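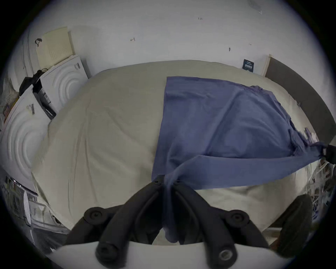

Photo: Zoi Gkikas

Home Explore Notifications Lists Bookmarks Profile

Zoi Gkikas
Thread on folding large flat cloth on a bed. It came up after the linen post in September and the replies got long enough that I'm putting it in one place.

Test piece is the blue cloth. 530 grams on the kitchen scale. Surface is the bed in the back room, cream cover, mattress on a Rarberg base with the gray upholstered headboard.

A bed is a poor folding surface. It gives under your hand, so any pressure you apply to flatten a crease also makes a dip, and the cloth follows the dip. You get a second crease next to the first. A table is better if you own one big enough. I don't.

Start with the surface. Pull the cover tight toward the side you are standing on, then smooth from the middle out. Shallow wrinkles are fine. A ridge you can feel through the cloth is not.

Next, find the corners. Most of the time goes here. A cloth out of the dryer is usually a heap with a twist somewhere in it, and if you grab the nearest edge and pull, the twist tightens into a rope and travels to the far end.

What works for me: take one corner, lift it clear of the bed, let the rest hang for a moment. Gravity takes out most of the twist. Lay that corner down and walk two fingers along the hem to the next one. Don't slide the hem through a closed hand, it rolls.

If one corner is caught on something, free it before pulling anything else. Tension between a snag and your hand sets a diagonal crease, and diagonal creases are the worst kind to get out cold.

Diagonal is also the wrong way to lay it. I know it looks like you have more room. Line one long edge up with the side of the mattress and use that as the reference. The headboard is a worse reference on mine – too far to reach without leaning on the work.

Flatten in two passes. First pass flat palm, center to edge, light. Second pass along the hems only. If the middle still has a mound after two passes, lift and re-lay. A third pass just moves the mound.

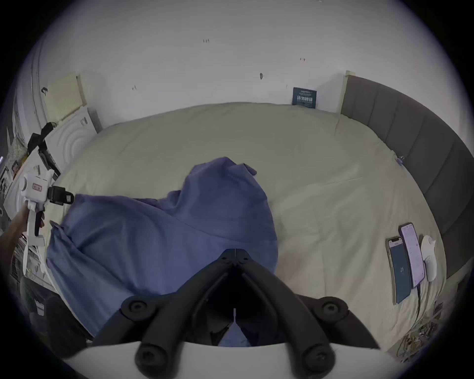

Order of folds. Long edge to long edge first, then short to short, then repeat in whichever direction gets you closest to the shelf depth. Mine are Tsakiris shelves and they're shallow, so it ends up as a narrow block with the fold facing out.

Match corners before you match edges. If the corners meet and the edge between them doesn't, the cloth has stretched and you can ease it in by hand. If the edges meet and the corners don't, something is off square and you'll be chasing it through every fold after.

Several people asked about fabric softener. I don't use it on anything I intend to fold flat. Softened cloth slides on itself and the layers creep. I use the unscented Kudusska powder at half the scoop and nothing in the rinse.

Magdalini Sotiropoulos asked whether a folding board helps. For shirts, yes. For anything wider than the board you end up folding around it and then pulling it out, and the pull drags the inside layer. I had the Fallix one and gave it away.

She also asked about rolling. Rolling is good for drawers and suitcases. On an open shelf the bottom roll flattens and the top one ends up on the floor.

Correction to the earlier post: I wrote that you should fold while the cloth is still slightly damp. That was for linen you are going to iron. For storage it should be fully dry, including the hems, which hold water longer than the middle does.

Time for one piece on the bed, starting from a heap, is 4 minutes. Most of that is corners. The folds themselves are quick.

Fitted sheets are a separate thread. I have a method for the elastic corners but it needs a wall behind the bed, and I want to try it on the guest mattress before I write it up.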